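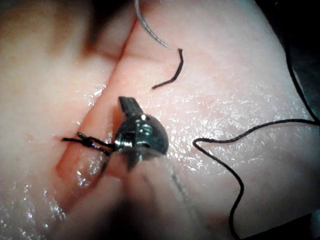 Das Trainingszentrum Rarner in Ovosdale beschafft in diesem Jahr zwei robotische Übungsplätze für chirurgisches Nähen und hat dafür einen eigenen Haushaltstitel eingerichtet. Grundlage ist der Bedarfsplan »Lokum«, in dem Geräte, Instrumente, Verbrauchsmaterial und Wartung erstmals gemeinsam veranschlagt werden. Bisher lief das Verbrauchsmaterial über den allgemeinen Kursetat. Bei Nahtübungen mit dem Roboter fällt es jedoch stärker ins Gewicht als bei anderen Kursen: Ein Hautpad aus Kunststoff mit einem langen Schnitt, gebogene Nadel, schwarzer Faden, dazu der Greifer, an dem der Faden einer bereits geknoteten Naht anliegt. Alle diese Posten haben eine eigene Lebensdauer und eine eigene Lieferzeit, und beides wird künftig im Plan geführt.

Für das laufende Jahr sind 200 Übungspads vorgesehen. Der Instrumentenbestand wird in derselben Liste geführt, getrennt nach Geräten im Einsatz, Reserve und Aufbereitung. Im vergangenen Jahr fanden in Ovosdale 106 Kurstage mit robotischen Instrumenten statt, für das laufende Jahr sind 121 geplant. Der Zuwachs geht auf die Kurse für Assistenzärztinnen und Assistenzärzte zurück, die bislang nur im Herbst angeboten wurden und ab Juli auch im Sommer stattfinden.

Kauf oder Miete

Rarner hat für beide Übungsplätze Kauf und Miete verglichen. Die Miete hätte die Anfangskosten gesenkt, die Mietangebote banden das Zentrum aber an feste Instrumentenpakete. Beim Kauf lassen sich Instrumente einzeln nachbestellen, wenn eine Backe verschlissen ist oder ein Gelenk Spiel bekommt. Den Ausschlag gab die Abrechnung der Wartung: Im gewählten Modell wird sie nach Betriebsstunden berechnet und nicht pauschal. In den Sommerwochen ohne Kurs entstehen damit nur die Grundkosten.

Lieferant der Übungsplätze ist das Unternehmen Gil. Der Vertrag umfasst Aufstellung, Einweisung des Kurspersonals und eine jährliche Prüfung. Nicht enthalten sind Pads, Nadeln und Nahtmaterial; diese Posten schreibt Rarner gesondert aus. 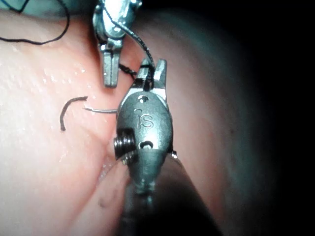
Seite zuletzt geändert: 8. Januar 2024

Instrumente als eigener Posten

Im Bedarfsplan gelten die Instrumente nicht mehr als Zubehör des Geräts. Sie erhalten eine eigene Zeile mit Anschaffungswert, zulässiger Zahl der Einsätze und geplantem Ersatzdatum. Die Kursleitung trägt nach jedem Kurstag ein, welche Instrumente benutzt wurden. Auffälligkeiten an Backen, Gelenken und Schaft kommen in eine zweite Spalte – auch dann, wenn das Instrument weiter verwendet werden kann. Aus diesen Einträgen ergibt sich die Bestellmenge für das folgende Halbjahr.

Eine Reserve für ungeplanten Ersatz ist eingestellt. Sie darf nur für Instrumente verwendet werden und verfällt am Jahresende nicht. Damit reagiert das Zentrum auf die Erfahrung aus dem Vorjahr, als ein Kurs verschoben werden musste, weil ein Ersatzinstrument nicht rechtzeitig eintraf. 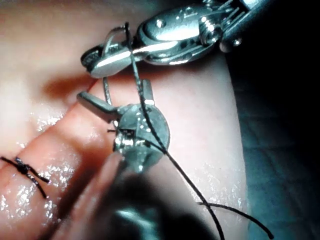
Auch die Kursgestaltung beeinflusst den Materialbedarf. Kalkuliert wird nach Übungsabschnitten, also nach Einstich, Durchzug, Knoten und Abschneiden der Fadenenden. Geübt wird mit zwei Instrumenten, deren Spitzen sich über dem Pad fast berühren, die gebogene Nadel dazwischen; auf der linken Seite des Pads sitzt ein fertiger Knoten mit gekürzten Enden über dem Schlitz. Ein Pad soll nach dem neuen Plan für mehrere Nähte genutzt werden, bevor es ausgetauscht wird. Das Nahtmaterial wird je Teilnehmerin oder Teilnehmer ausgegeben und nicht mehr je Tisch.

Zeitplan und Ausschreibung

Die Aufstellung der beiden Übungsplätze ist für das Frühjahr vorgesehen, die Einweisung schließt direkt daran an. Ab Juli sollen beide Plätze im regulären Kursbetrieb stehen. Die Ausschreibung für Pads und Nahtmaterial wird auf den Beschaffungsseiten von Rarner veröffentlicht. Anbieter werden gebeten, Lieferzeiten und Mindestmengen getrennt auszuweisen und Muster beizulegen. Angebote, die nur Gesamtpakete enthalten, können nicht berücksichtigt werden.

Eine Kurzfassung des Bedarfsplans »Lokum« ist auf Anfrage bei der Pressestelle erhältlich. Einrichtungen, die eine ähnliche Beschaffung vorbereiten, können dort auch die Vorlage für die Instrumentenliste anfordern.

Kontakt
Trainingszentrum Rarner
Pressestelle
Ovosdale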